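Re: [schools-support] Transport for Mrs Krawczyk
From: Calum Drummond

On the question of who pays for the taxi in December, a parent wrote:

> I understood the school had agreed to cover the
> morning run until the end of term. Now I hear it is
> only the mornings she teaches first period. Can
> someone say which it is? My daughter is in her form
> and they all want her to keep coming in.

It is every morning she is timetabled, first period or not. The head confirmed this to me and I should have passed it on sooner. The afternoon run is still down to us. At the moment four members of staff share it between them, and two of those will be away for part of December.

The taxi account is with Dosteck and has 1,564 pounds left in it. That covers the mornings to the end of term with a little over. I would like to keep what is left for days when the lifts fall through – we had two of those last month and she ended up waiting in the staff room until gone six.

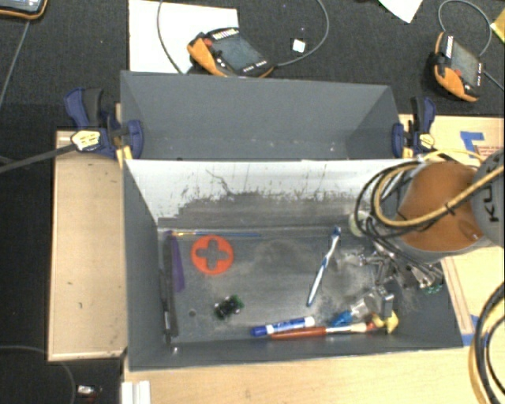 The other matter is the ramp at the side entrance. Plidard have quoted 4,000 pounds for a permanent one with a handrail. The governors will put in half. We have raised roughly 1,000 towards our share from the quiz night and the cake stall, so we are about halfway there. Until it is built she will go in through the kitchen door, where the step is low enough for the portable ramp. Please don't leave bikes along that wall before nine. It happened again this week and the chair would not go past.

She has asked me to say that she is managing full days again, apart from the one with the late staff meeting, and that she does not need anyone to carry her marking. Her Year 8 group have been told the same.

If you can drive one afternoon in December, reply to me off the list with the days you can do and whether your boot will take a folded wheelchair. It does not fit in a Clillix unless the back seats are down. You leave from the kitchen door at half past three.

Calum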